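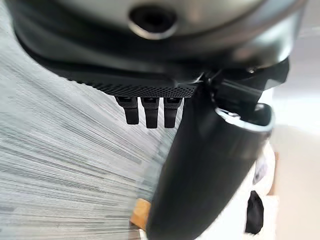 Meladel Compact Heat Pump Dryer
Sold and serviced by Haslinger, Eststead

Price and delivery on request. Stacking kit sold separately.

We stock this dryer because customers kept asking for it. We did not stock it because of the brochure, which promises a good deal more than a dryer can do. Read this page before you order, then decide.

What it is
A ventless front-loading dryer for apartments and small laundry rooms. It pulls moisture out of the drum and collects it in a tank behind the drawer at top left. If you have a floor drain or a sink nearby, you can run the supplied hose and forget the tank. There is no gas version and we have not heard of one coming.

What the maker says, and what we think
"Dries a full family load." Whose family? Two sets of sheets will go in if you push, but they roll up into a ball with a damp middle. One set at a time is more like it. Towels need the longest cycle, whatever the panel says when you press start.

"Whisper quiet." It is quieter than the vented model it replaces. The compressor still hums, and on a hollow wood floor you will hear it in the next room. Level the feet first and the worst of it goes away.

"Sensor drying." The sensor does its job with mixed cotton. With a few light items it tends to stop early, so use the timed program for those. We would like to know how the maker tested it, and have asked, and got the brochure again.

"Wrinkle guard." The drum turns now and then after the cycle ends. Shirts still need an iron. Take them out while they are warm and you'll get the same result for free.
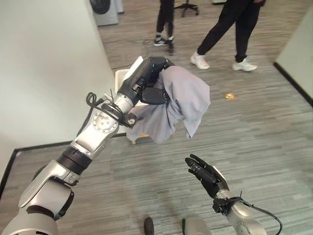

Running it
Clean the lint filter after every load. There are 2 screens, one inside the other, and the inner one is easy to miss. Rinse the lower filter every 27 cycles or when the light comes on, whichever is first. Most of the service calls our technician Ermanno Bassi takes on this model are clogged lower filters, and the warranty does not cover those.

Leave the door open a crack between loads. Do not put it in an unheated garage. Drying times get silly in the cold and the maker won't listen to complaints about it.

The app
There is one. It tells you the cycle has finished, as does the beep. You have to make an account. The dryer works fine without it and we leave it switched off at installation unless you ask.

Is it worth the extra money?
Against a cheap vented dryer, only if you dry a lot or have no way to vent. The maker gives a drum life of over 3000 cycles. Ours on the shop floor has not been running long enough to say. We also carry the Utmont vented dryer, which is plain, louder and much easier to repair.

Fitting
Removal of your old machine is 100 extra if there are stairs. Orders placed in November usually wait longer for a fitting slot.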